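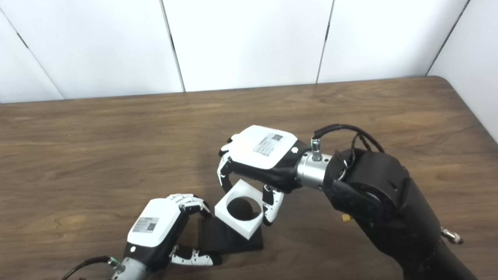

Square pads under heavy objects on a wooden table top

Print this page | E-mail this page
Reading time: 2 minutes

Prirden Study Centre, Facilities Office
Posted 6 Sep 2025

The Centre has lately taken delivery of a solid wooden table for its ground-floor workroom. The top measures 242 cm by 105 cm, has a strongly striped grain and was supplied with an oiled finish. It stands lengthways against a wall of white panels.

Users of the room place square blocks and similar solid pieces on the table, often in the same position for a whole term. The office proposes to issue black square pads to go beneath them, and would be grateful for advice on the following matters before an order is placed.

It is not clear to us whether a rubber pad is suitable for an oiled surface. A previous table in the same room was left with a dark square that could not be removed by ordinary cleaning, and the supplier of the pads declined to comment on the cause. We should also like to know whether the pad ought to be larger than the object it carries or cut to the same size. Lastly, the rounded far edge of the new table touches the wall panels, and we have been asked whether a gap should be left there.

The finish is described on the delivery note as Lidar hard oil, two coats. No care leaflet was enclosed.

Lo Presti Joinery, Customer Advice

Thank you for your enquiry. Black rubber should be treated with caution on any oiled or lacquered top. Many rubbers contain softening agents which pass slowly into the finish. The mark that results is usually in the finish itself and, in older pieces, may reach the timber. Cleaning will not remove it. The top must be sanded back and oiled again, preferably over its full length so that the repair does not show as a pale patch.

Wool felt or natural cork is to be preferred. Where a pad must grip, a cork pad with a thin silicone face on the upper side only is acceptable, provided the cork is the part in contact with the table. Dark felt should be tested for dye before use. Press a damp white cloth on it for a minute and reject the pad if colour comes off.

The pad should extend a little beyond the object on every side. A pad cut to exactly the same size offers no protection when the object is set down slightly out of line, and it is the corners of a square block that do the damage. Objects should be lifted clear of the surface when they are moved. Dragging a pad that has picked up grit will scratch along the grain or, more noticeably, across it.

A newly oiled top also darkens or mellows with daylight, according to the species. Anything left in one place during the first months will leave its outline, whatever material lies beneath it. Pads should therefore be moved to a fresh position at regular intervals, and it would be sensible to keep the table clear during holidays.

With regard to the wall, solid timber moves chiefly across its width. On a top 105 cm deep the change between a dry January and a humid summer can be several millimetres. We advise a small clearance at the back, enough for a cloth to pass through. This also prevents the edge from rubbing the panels.

Sorkum Village Hall

We have used felt on our tables for years without any trouble. Ours are varnished, so this may not apply. Buy the thicker kind, as the thin ones curl up at the corners.

Household Care Desk, Sorkum Library

The reply from Lo Presti Joinery is correct in its main points. The following may be added on routine care.

Wipe the top with a cloth that has been well wrung out, working in the direction of the grain, and dry it at once. Lift every pad when this is done. Moisture held under a pad is a common cause of dark squares, and it is quite possible that the mark on the former table arose in this way and had nothing to do with the rubber. A ring or square that is whitish generally indicates damp in the finish and may fade if left uncovered for a few days. A black mark in timber that contains tannin, such as oak or chestnut, suggests contact with iron and water together, and should be referred to a joiner.

Spray polishes containing silicone should be avoided on oiled furniture, as they interfere with later coats. The white wall panels may be cleaned with a little washing-up liquid in warm water, but the table edge should be covered first. Runs of soapy water collect along the back of the top, where they are seldom noticed.

Prirden Study Centre, Facilities Office

The office is obliged to all who replied. Cork pads will be ordered and the table will be brought forward slightly from the wall. We have since written to the maker for the care leaflet and will add its instructions to this page when they are received.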